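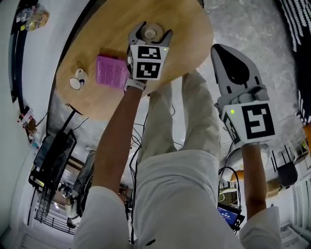

Anhang 1 zu Ticket 2263: beide Handgreifer am runden Tisch, LEDs an beiden Markerwürfeln grün

Ticket 2263
Produkt: Genport Handgreifer-Set (Paar, mit Kopfkamera), Testgerät
Software: Rimley Rekorder
Gemeldet von: Teststelle Grustik
Eröffnet: 18. März 2024
Status: gelöst, eine Frage offen
Priorität: mittel

Fehlerbeschreibung
Erst mal vorweg: Wir haben das Set jetzt seit Januar im Test und sind ziemlich begeistert. Auspacken, anstecken, greifen - nach einem Vormittag hatten wir brauchbare Aufnahmen, und die Backen lassen sich so fein dosieren, dass man sogar flache Sachen sauber vom Tisch bekommt. Umso mehr wurmt uns dieser eine Fehler.
Der rechte Greifer verliert in Rimley immer wieder die Pose. Die Spur springt um mehrere Zentimeter, bleibt kurz stehen und fängt sich dann wieder. Der linke läuft durch. Im Log steht jedes Mal »marker lost (R)«, auch wenn der Würfel gut im Blickfeld der Kopfkamera liegt. Die Öffnungsweite der Backen kommt auf beiden Seiten einwandfrei an, es betrifft also nur die Lage im Raum.

Schritte zum Nachstellen
Rekorder starten, beide Greifer anmelden, warten bis beide LEDs grün leuchten.
Mit links einen kleinen Gegenstand auf dem Tisch anfahren, bei uns etwas Rundes in der Art einer Klebebandrolle.
Rechten Greifer schräg nach oben halten, Finger vom Körper weg.
Handgelenk langsam nach innen drehen. Bei 4 von 5 Versuchen springt die Spur.

Bereits versucht
Neustart von Rekorder und Laptop: keine Änderung.
Kabel am rechten Greifer getauscht: keine Änderung.
Marker mit trockenem Tuch abgewischt: keine Änderung.
Links und rechts in der Software vertauscht: Der Fehler bleibt beim selben Gerät, wandert also mit dem Greifer und nicht mit dem Kanal.

Antwort Genport Support
Danke für den tollen Bericht, der Vertauschtest hat uns viel Sucherei erspart! Bitte im Rekorder unter »Geräte« die Würfeldatei beider Greifer vergleichen. Wir vermuten, dass beim rechten noch das Profil der Vorserie hinterlegt ist. Dort sind die Seitenflächen anders nummeriert, und sobald zwei Marker gleichzeitig sichtbar werden, passen sie rechnerisch nicht zusammen. Bitte außerdem die Belichtungszeit der Kopfkamera nennen.

Rückmeldung Grustik
Treffer! Rechts war tatsächlich das alte Profil geladen, vermutlich beim Import unserer Einstellungen aus dem Preda-Projekt mitgekommen. Neues Profil geladen, Würfel neu eingemessen (geht mit dem Assistenten wunderbar flott), danach fast 500 Griffe aufgenommen. Kein einziger Sprung mehr in der rechten Spur, auch nicht beim Eindrehen. Die Belichtung steht auf Automatik, daran haben wir nichts geändert.
Eine Kleinigkeit noch: Der Rekorder könnte beim Anmelden warnen, wenn die beiden Greifer unterschiedliche Profilstände haben. Das hätte uns einen halben Tag gespart.

Antwort Genport Support
Schön, dass es läuft. Die Warnung ist als Wunsch für Rimley eingetragen. Bitte das alte Profil aus dem Importordner löschen, sonst wird es beim nächsten Import wieder übernommen.

Rückmeldung Grustik
Gelöscht. Offen bleibt die Frage, ob wir die 4 alten Sitzungen mit dem richtigen Profil nachrechnen können oder neu aufnehmen müssen. Die Rohvideos haben wir alle noch.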